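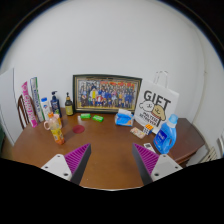

*La mesa de madera y, al fondo, el cuadro apoyado en la pared*

## Quiénes somos (y por qué vemos tanta tele)

Hola, soy la persona que escribe casi todo lo que lees en Grerlow, una web de realities, concursos y famosos en apuros. Empecé en un mes de mayo, con un blog feísimo en el que comentaba las galas de madrugada para 50 lectores fieles, la mitad de ellos parientes míos. Hoy el boletín de los viernes llega a 3,000 personas y todavía me da un poco de vértigo darle a enviar.

Somos cuatro en el equipo, repartidos entre Plarkville y nuestras respectivas cocinas. Dos ven los programas en directo, una se encarga del podcast y yo edito, corrijo tildes y discuto con todos sobre quién merecía ganar. ¡Y discutimos muchísimo!

### Qué vas a encontrar

Resúmenes de cada gala (los publicamos antes de las nueve de la mañana, con café o sin él), porras de expulsados, repasos a los castings y nuestra sección más querida, «Repescados», donde volvemos a ver temporadas antiguas de programas que casi todo el mundo ha olvidado. Llevamos 111 entregas y la lista de peticiones sigue creciendo – si la tuya tarda, paciencia, que está apuntada.

El podcast se llama *Nicholas*. Era el nombre provisional del archivo de prueba, nos encariñamos con él y así se quedó. Dura lo que dura, a veces veinte minutos y a veces hora y media si la final ha sido polémica.

### Cómo trabajamos

No publicamos rumores sobre la salud ni la familia de los concursantes, aunque nos los manden por correo con muchas exclamaciones. Los spoilers van siempre avisados en el titular. Si metemos la pata, lo corregimos en el mismo artículo y dejamos una nota al pie.

La web se paga con la publicidad que nos gestiona Clikix y con los 300 suscriptores que ponen un poquito cada mes (os queremos). Ninguna cadena nos paga por hablar bien de un programa, y por las invitaciones que recibimos últimamente diría que alguna preferiría que habláramos menos.

### Escríbenos

Usa el formulario de contacto para avisarnos de un error, proponer un programa o quejarte de una expulsión injusta. Contesto yo misma, normalmente por las tardes – salvo en noche de final, que entonces no contesto ni al teléfono.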